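Clulance > Student Projects > Open Calls

Call for participants: Ello garment-folding project

The Ello student team is recruiting operators and annotators for the fall term. The task is two-arm folding of sportswear on a sofa seat. The red jersey set is the current test set. 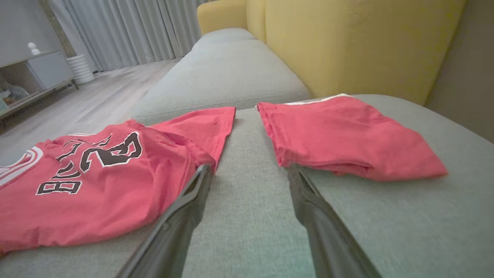 Operator (2 places)

Operators teleoperate both arms through complete folding episodes. The target is 60 accepted episodes per operator. Finished garments go to the right side of the seat, clear of the work area.

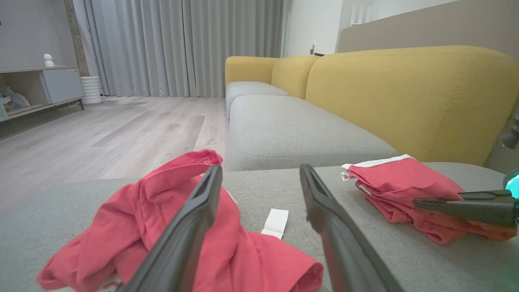 Annotator (2 places)

Annotators mark grasp, lift, fold and release in wrist and head video. The backlog is 949 clips. Tags and trim are labeled separately from the garment body. 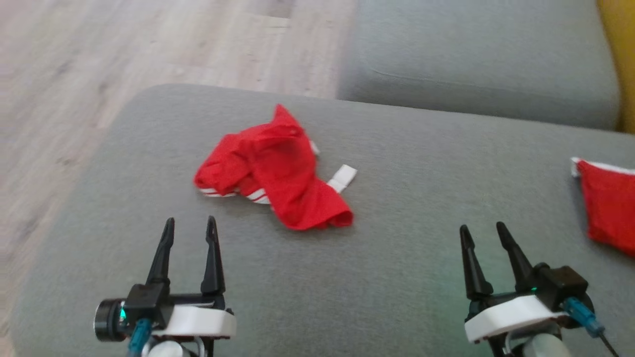 Requirements

- Enrolled student, any major
- One Sunday session per week in the Bornov lab
- Python for annotators; no prior robotics needed for operators

Apply by the end of August to Demetrius Ruiz-Ortega, Wang Building front desk. Include a one-page resume.

This site uses cookies to remember your settings. Accept | Decline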